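Student Projects > Performing Arts > Final Reports

26th August
By Jolán Szabó

Getting 20 People Off a Stage: My Folk Dance Showcase Project

So my project was the Gronitholm summer showcase, and I should say right away that I did not dance in it. I danced in the last three and I have the knees to prove it. This time I signed up to do the running order and the backstage changes, because my advisor said a production project had to be about a problem, and the changes have been our problem for as long as I've been in the group.

If you've never been to one of our shows, we do village dances in suites. A suite is maybe four short dances in a row, and then everybody runs off, gets into completely different clothes and runs back on. The clothes are the trouble. The women's costume for the Trevov suite has two underskirts, a skirt, an apron, a vest that laces and a headscarf that has to be tied by somebody else. The Tukarar suite has boots. Anyone who has tried to pull tall boots onto sweaty feet in the dark knows what I'm talking about!

Last year the gap between those two suites got so long that our fiddle player ran out of tunes and started one over. My whole goal was to make that not happen again.

What I did first

I watched the video of last year's show with a stopwatch and wrote down how long the stage was empty. The whole thing added up to 1,081 seconds, which is 18 minutes of people looking at a curtain. I had guessed maybe ten. I showed the number to the dancers at our next rehearsal and there was a lot of groaning, and then a pretty long argument over whose fault it was (the boots, mostly).

Then I made a card for each of the 20 dancers with every costume piece they wear, in the order it goes on. This took me two weekends. I would do it differently now, because people kept trading parts and I kept rewriting cards. A shared spreadsheet would have been fine, but I like cards.

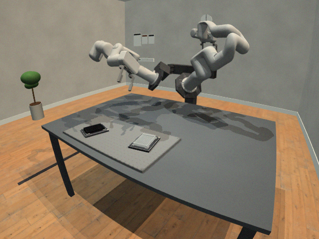

With the cards done I could finally see who was getting squeezed. Five of the women were in the last dance of Trevov and the first dance of Tukarar, so they had no time at all, while some of the men sat out for most of a suite and ate pretzels. I moved the men's stick dance to open Tukarar. It used to come third. Our choreographer was not thrilled, since the stick dance is loud and she likes to build up to it, and we went back and forth for a week. In the end she let me try it at one rehearsal, and then it just sort of stayed.

The other big change was underdressing, meaning you wear part of the next costume beneath the one you're in. The Tukarar blouse fits under the Trevov vest if you fold the collar in. It's hot. I got complaints, and they were fair.

The floor

I didn't plan on a section about the floor, but it ate up a whole week. The hall put down a new finish in the spring and it's a lot slicker than the old one. Two people slid during the fast turns in the Jafarzadeh piece, which is the couple dance we close with (we learned it from a workshop, so we call it by the teacher's name). We tried rosin, and the hall said absolutely no rosin. We ended up brushing the soles of all the shoes with a wire brush before each run. It's boring work and I did most of it.

How the show went

Empty stage time for the whole evening was 619 seconds, down from 1,081. I'm really happy with that! The worst gap was still between Trevov and Tukarar. One apron got knotted so badly that we cut the string, and I've sewn it back on since, not very well.

The fiddle player had tunes left over. She told me she'd been looking forward to playing all of them and was a little annoyed, so for October I'm putting one into the show as its own number, with the lights on her.

Things I'd change

Start the cards after the parts are settled. Have two people tying headscarves instead of one. Put glow tape on the edge of the costume racks, because I walked into the same one at both dress rehearsals. And I'd ask the dancers about the running order before I moved anything, which would have saved me that week of arguing.

My timing sheets are in the binder in the group's closet, on the shelf above the boots.

Last updated: October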